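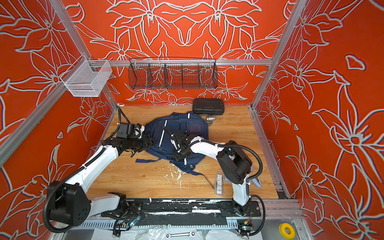
Papel de parede em parede com tinta lavável: dá certo?

Perguntado por Malou Baldursdóttir

Oi, gente! Quero forrar o cantinho do escritório com um papel estampado, flor grande, bem chamativo. A parede tem tinta lavável semibrilho e minha cunhada jura que vai descolar tudo em 2 meses. Preciso lixar ou um primer resolve? Comprei 6 rolos e já não dá pra devolver :(

3 respostas

Kári Mikkelsen
Lixa, sim. Passei a 220 de leve, tirei o pó com pano úmido, deixei secar de um dia pro outro e só depois colei. O meu continua firme, até no canto atrás da porta, que pega sol a tarde toda. 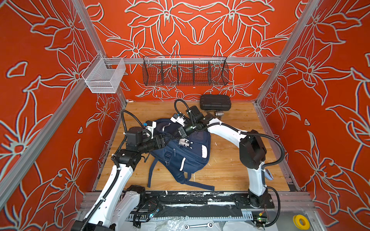
Ah, e com flor grande olha o rapport antes de cortar! O meu era de 67 cm e perdi quase um rolo inteiro acertando o desenho – corta a primeira faixa, encosta a segunda e confere no chão.

Sólveig Stougaard
Eu só passei primer, sem lixar, e numa emenda levantou a pontinha. Colei de novo com cola de emenda e ficou bom. Se tiver paciência, faz os dois.

Lærke Bergmann
contrata alguém, o meu saiu por 900 com a mão de obra e nem precisei arrastar móvel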